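ok so a few people asked what we thought of the Cidach picking kit after the trial. thread, typing fast bc I have a call soon

1/ what it is: software license plus a gripper and a calibration plate. you bring the arm and the bin. it looks at a pile of mixed parts, picks one, puts it where you tell it. no CAD models needed, thats the whole pitch

2/ price. $3,552 for the starter kit, paid January 27, 2023. cable set is extra. mounting bracket is extra. you see where this goes

3/ we also had a quote from Estov. nicer sales people, wanted a yearly contract and their own camera head. passed. might regret that, ask me in spring

4/ setup. the manual says half a day. took us 2 days. most of day one was network stuff, the controller kept dropping the link and the log just says "comm fault" with no number. support answered fast tho, credit where due

5/ calibration is the good part. put plate down, press go, get coffee. did it again after we bumped the bin and it was done before I sat back down

6/ first real run: 194 pick attempts, mixed junk, no sorting beforehand. 28 misses. for stuff it had never seen I'll take that

7/ the misses were mostly the same kind of thing. shiny metal floor + flat part = it thinks the part is lower than it is, finger hits the bottom, arm stops. there's a "soft approach" setting burried under Advanced > Motion. turn it on. should be the default imo

8/ also corners. anything pushed up against a wall it will try from the worst possible angle. Cidach says an update is comming, no date

9/ the gripper itself: solid. fingers swap with two screws. I'd pay for the gripper alone tbh. the finger pads that ship with it are meh, we ordered the Tomić ones and they hold round things way better

10/ the app. ugh. you cant rename a job once it's saved. so now we have test, test_new and test_new_REAL like its 2004

11/ no undo on the drop zones either. drew one in the wrong spot, had to delete all of them and start over

12/ someone asked about payload. no idea past light plastic parts, we never tried heavier. dont buy it for castings based on my thread pls

13/ someone else asked does it work with older controllers. ours was fine, but check the list on their site first. the list is a pdf. the pdf is sideways

14/ Istmont does the resale here and they'll let you trial before you buy. ask for the long trial, the short one is gone before you're done with network stuff (see 4)

15/ would I buy again? yes for a lab or a small shop where the parts change all the time. no for one part all day long, just get a feeder, cheaper and faster

16/ one tip that has nothing to do with software. fix your bin down. the kit saves the wall positions and if the bin creeps even a little your picks near the edge go bad. we wasted most of a morning on "bad vision" that was just a bin sliding on the table

17/ last one then I really have to go. cable routing is on you, the kit gives you zero help there and the pdf has one drawing. leave more slack at the wrist than you think, then spin the last joint both ways by hand-jog before you let it run by itself. big loops like the ones by our orange wrist section are ugly but I'd take them over a tight bundle any day. and for the bin, plain bar clamps do it, the blue ones on ours are nothing special. ok call time, will answer replys tonight 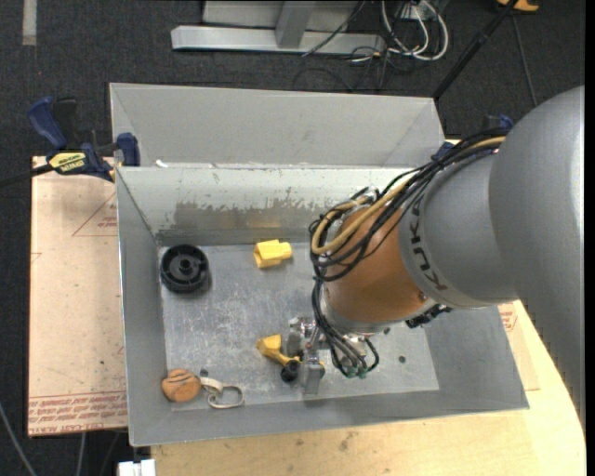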